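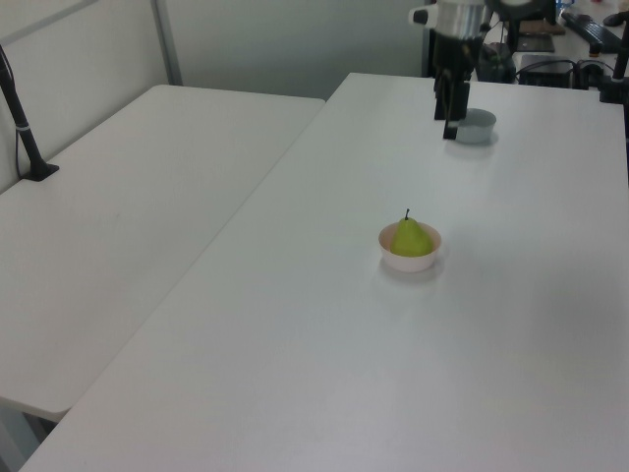
A green pear in a small white bowl.

Backyard Pears: Your Questions, My Answers

I've been growing pears behind my house in Promcombe for 14 years, and writing about them for almost as long. The same questions keep landing in my inbox every season, usually the same week the wasps show up, so I put them all on one page. I'm a home grower with a couple of old trees and a lot of opinions. If your climate is very different from mine, check the timing with somebody local before you go out there with a saw.

When do I pick my pears?

Earlier than you think! Pears confuse people who grew up picking apples. Most European pears (Bartlett, Bosc, Anjou, Comice, that whole gang) are best picked when they're full-size but still hard, then brought inside to finish. If you wait for them to go soft on the branch, the middle often turns brown and mushy while the outside still looks perfect. I lost my whole first crop that way. I stood in the kitchen cutting open one gorgeous pear after another and every one of them was baby food at the core.

What I do is the tilt test. Cup the pear in your hand and lift it gently until it's sideways to the branch. If the stem lets go cleanly where it joins the spur, it's ready. If you have to yank, give it a few more days and try another one. Don't twist hard, you'll tear off the little spur and that's where later fruit would have come from.

Does the color tell me anything?

A bit. On Bartlett you get a shift from a darker green to a lighter one. Anjou hardly changes at all, even when it's ready to eat, so color is no use to you there. I also look at the lenticels, those tiny dots on the skin. On a lot of kinds they go from whitish to tan as the fruit matures. And if good, clean pears start dropping on a still day, go get your ladder.

How do I ripen them once they're inside?

Put them in the fridge first. I know, it sounds backward. Bartletts want a few days of cold, and the winter pears like Anjou and Comice want several weeks. Then bring out what you plan to eat and leave it on the counter. Check the neck every day by pressing lightly near the stem with your thumb. When the neck gives, eat it. By the time the fat end feels soft you've missed the best of it.

A paper bag speeds things up, and a ripe banana in the bag speeds things up more. Only do this with as many pears as your household can handle, though, as they'll all be ready at once and they will not wait for you.

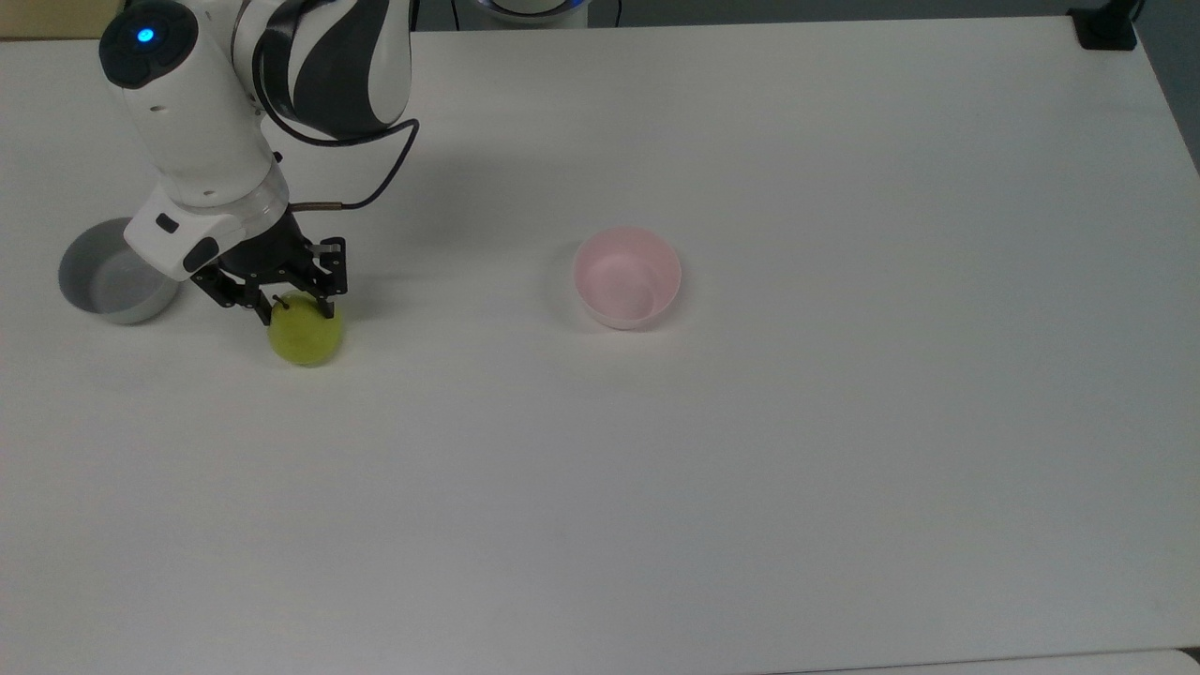
Lise Després wrote in to say she skips the fridge with her Bartletts and has never had a bad one: "I just line them up on newspaper in the back hall, not touching, and eat them as they come." I tried it her way last fall on half a basket. They did ripen, but in dribs and drabs, and a few shriveled a little at the neck before they got there. Her hall is probably a good deal cooler than my kitchen. If you've got an unheated room, go for it.

Do I need 2 trees?

Almost always, yes, and they need to be different kinds that bloom at the same time. Two Bartletts count as one tree as far as pollination goes. Some pears will set a light crop alone in a good year, and you'll meet people who swear by their single tree, but there's often another pear over the fence doing the work. Mine gets plenty of help from one down the lane on Desjardins Hill, 300 feet from my back gate.

Bosc and Bartlett get along fine. Bartlett and Seckel are a well-known bad match, so if you've got those two and no fruit, there's your answer. If you only have room for one trunk, look for a tree with several kinds grafted on, or graft a branch yourself. It's easier than it looks! (It took me three tries, but the third one is now as thick as my wrist.)

My tree blooms like crazy and then nothing. What's wrong?

Could be a few things. Pollination is the first suspect, see above. The next is frost, as pears bloom early and one cold night at the wrong moment will finish the flowers. Cut one open the next morning. If the little center is black, that flower's done. The third is cold, rainy weather during bloom, when the bees stay home. Pear blossoms aren't very sweet anyway and bees will happily go past them to get to a patch of dandelions. I stopped mowing mine down in spring years ago for exactly the opposite reason (I like dandelions), so take that however you want.

How long before a new tree bears?

Longer than the tag says. Three to five years on a dwarfing rootstock if you're lucky, and a good bit more on a full-size one. There's an old saying about planting pears for your heirs. Rhea Talavera over on the east side waited nine years for her Comice and claims she was on her way to the shed for the saw when she noticed the buds. The main thing is to go easy on the nitrogen and not prune too hard. An overfed young tree makes leaves and more leaves and doesn't bother with fruit.

When should I prune?

Late winter, on a dry day, before the buds swell. Around here I do it at the end of February. Take out anything dead, anything crossing, and the worst of those straight-up shoots. Pears want to grow like a broom, everything pointing at the sky, and the more you hack at it the more it shoots back up. So I do a little every year and leave it at that.

For young trees I'd much sooner bend a branch than cut it. Clothespins work on tiny shoots. For bigger ones I use soft ties pegged to the ground, or a stick notched at both ends and wedged between branch and trunk. Branches that lean out fruit sooner, and they're a whole lot easier to pick from.

What's this blackened branch that looks burned?

Sounds like fire blight. It's a bacterial disease, it moves fast in warm wet weather around bloom, and the tip of the shoot often curls over like a shepherd's crook. Cut it out well below the damage, a good foot into healthy wood, and wipe your blades with rubbing alcohol between cuts. Bag the cuttings and get them off the property. Don't compost them.

If it reaches the trunk of a young tree, I'd take the tree out. I'm sorry. I held on to one for two summers hoping it would shake it off, and all I did was give it time to spread to the next one. When you replant, ask for a resistant kind. Cendness, the nursery where I get most of my trees, marks them with a green tag, and plenty of other places will tell you if you ask.

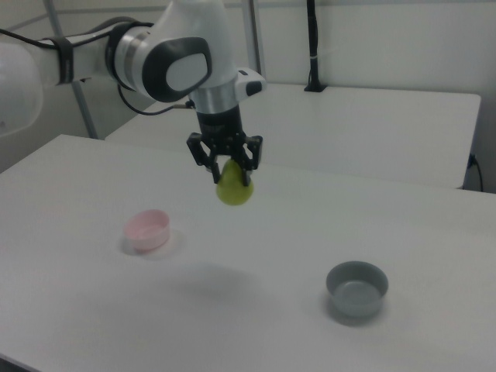

And one more thing on blight while I'm at it, go light on fertilizer the spring after you've had an outbreak. Soft, juicy new growth is just what it likes best. I gave mine nothing at all for a year and they looked perfectly fine.

Do I really have to thin the fruit?

You don't have to, but you'll be glad you did. Once the pears are the size of a big marble, leave one or two in each cluster and pinch off the rest. It feels awful the first time. I still mutter apologies. But the ones you leave get bigger, the branches don't snap in August, and the tree is less likely to take the next year off to sulk.

Something is tunneling into my pears. Help?

If there's a hole with crumbly brown stuff coming out and the core is a mess, it's most likely codling moth, same as on apples. Pick up every fallen fruit, every day if you can stand it. Bagging works really well on a small tree. You slip a paper or mesh bag over each little pear after thinning and close it around the stem. Huguette Kowalchuk bags her whole tree with a podcast going and says she gets through it in an evening. I get through half of mine and then I get bored, and the other half goes into pear butter with the bad bits cut out.

What about squirrels?

I wish I knew! Netting a full-size tree is miserable, and the squirrels chew through the light stuff anyway. A metal band on the trunk helps if there's no fence or roof they can jump from. Picking on time helps too, which is one more point for picking hard. Sipho Naidoo recommends a motion sprinkler. Mine mostly gets me.

Can I grow one from the seeds in a store pear?

You can, and it's fun for kids, but it won't be the same pear. Every seed is a brand new mix and most of them turn out small and gritty. Keep the seeds cold and damp in the fridge for a couple of months, then pot them up. If you get a strong seedling you can always graft something good onto it.

Why are my pears gritty?

Those are stone cells, and every pear has a few. You get more of them if the fruit stays on the tree too long. Some kinds are just like that, and the old tree that came with your house may well have been planted for canning or cider. Poach them. Nobody minds a bit of grit under vanilla syrup.

Are Asian pears the same?

Nope, forget most of what I said up top. Asian pears ripen on the tree, so taste one and pick when it's sweet and crunchy. Thin them hard, even harder than the European kinds, or you'll get a tree full of golf balls.

Do you sell pears or scions?

No pears, sorry, my family eats them or I give them away. I do send a few Bosc cuttings each winter to the swap that Trevor Arsenault runs out of the Timico farm stand. His list has more than 3,000 people on it now, so get your name in early. Bring your own labels and a damp towel to wrap your cuttings in. The heater by the door will dry them out in no time, so don't set your bag down there.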